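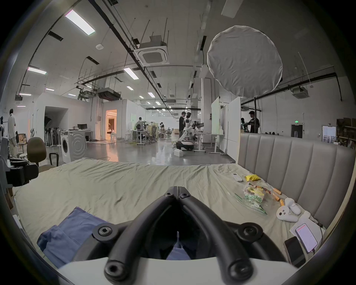 Bed station with gripper over the sheet, remote and snack packets up near the headboard.

Thread: Station rules for hand-held gripper work — comments wanted before we lock the draft
Board: Practice and Standards

wattlebird_7
We're rewriting the floor rules for home-task stations at Kundeck and I'd like other sites to pick holes in them before they go up on the wall. The old sheet was written for bench work and says almost nothing about soft surfaces. Draft as it stands:

1. Station layout is checked against the card before the first take and again after a break.
2. Loose items stay on the sheet. Nothing goes on the floor beside the bed.
3. Personal phones, chargers and power banks are off the surface before recording.
4. Controllers are parked in the same spot every time, clear of the task items.
5. Cables on the floor within 700 mm of the operator's feet are taped or covered.
6. Both grippers show a green light before the operator lifts them.
7. No operator works longer than 30 minutes without putting the grippers down.
8. People passing behind the station don't stop to chat.

The 700 comes from our trip hazard walk in January. Happy to hear if it's wrong.

sprocket_lane
Rule 3 is the one I'd fight for. A lit screen next to the task items is a moving object as far as the data is concerned, and it's somebody's messages as well. We had to pull a batch at Barros over exactly that. I'd move it to number one and add that the operator checks it, not the supervisor.

Rule 8 won't hold. You've got a shared room. Write something people will follow.

gumtree_ops
Disagree on 8. It doesn't have to be perfect to be worth having. Ours says "keep walking" and most people do. What I would change is the boundary. Put tape on the floor at the foot of the bed and make that the line. Then you aren't arguing about what "behind the station" means.

Agree on phones.

wattlebird_7
Tape is fair. I'll reword 8 as "keep outside the floor line while the station is live" and see how it goes. Phones moved to the top.

On rule 6, this is the start position we're using for two hands:
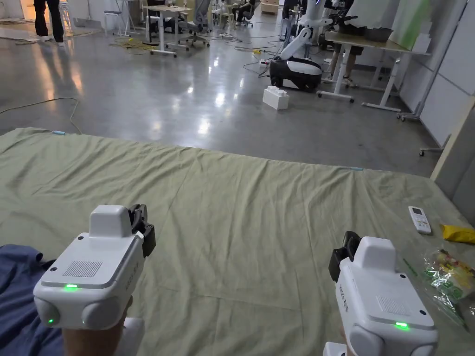
Two-hand start position, green lights on, jaws just above the sheet.

The idea is that the operator can read the lights at a glance without turning their wrists. If either light isn't green, both grippers go down, even if the other one looks fine.

tidal_flat
A few things from someone who has to write the incident reports.

Rule 6 says what to look for but doesn't say who decides. If the light drops out partway through a take, does the operator stop or finish the motion? Our sheet at Wuvura says stop, set down, call it. Without that line, half the crew will finish the fold and mention it at lunch.

Rule 5: 700 is tight. People step back from a bed to look at the whole sheet, much further than they would from a bench. We use the full walking area around the station, and floor cable either goes under a cover or goes out of that area. Coiled spares count too. Extra lead under a table tends to creep out over the day.

Crumpled cloth at the start of a take should be on the card. If the card says "blue cloth, crumpled, lower left", then any operator can reset it near enough. If it's left to habit it drifts.

sprocket_lane
Not sold on putting a crumpled cloth on the card. You want it to vary. If everybody resets it to look like the photo, you've collected the same crumple 60 times.

tidal_flat
Place on the card, shape left to the operator. I should have said that. Corner of the bed yes, folds no.

sprocket_lane
Fine with that.

quietmotor
Thirty minutes is too long with one in each hand, especially leaning over a bed. The weight isn't the problem, it's holding your forearms out over a low surface. We went to 20 at our place and the sore wrist complaints eased off. I'd also ask for the bed height to be recorded, as a low one puts you in a stoop the whole session.

gumtree_ops
Depends on the task. Picking up a packet and putting it down again is nothing like folding. We left it at 30 for pick and place and went shorter for cloth. One number for both will either annoy people or hurt them.

quietmotor
I'd still rather one number. Two numbers means a discussion at every changeover.

wattlebird_7
I'll take that one to our safety meeting. My own view is closer to gumtree_ops, but I'm not the one holding the things all day.

What about food packets as task items? We keep them sealed and swap them when the print gets worn. There's no rule for it yet.

lirku_floor
At Lirkusura we retire a packet after about 40 takes, or sooner if it splits. Sealed only, and nobody eats from the station box. It needs to be written down or the box empties itself over a week.

Also, rule 4 — mark the controller spot. "Same spot every time" means nothing to the afternoon shift.

wattlebird_7
Good, both going in. Current wording for the changed ones:

1. Personal phones, chargers and power banks off the surface. Operator checks.
4. Controllers parked on the marked spot.
5. Walking area around the station clear of loose cable, spare coils included.
6. Both lights green before lifting. If one drops out: stop, set down, call it.
8. Keep outside the floor line while the station is live.
9. Packets sealed, swapped at 40 takes or when damaged.

Rule 7 still open. I'll post again after the meeting.

tidal_flat
Looks better. Put a revision number on it this time, please.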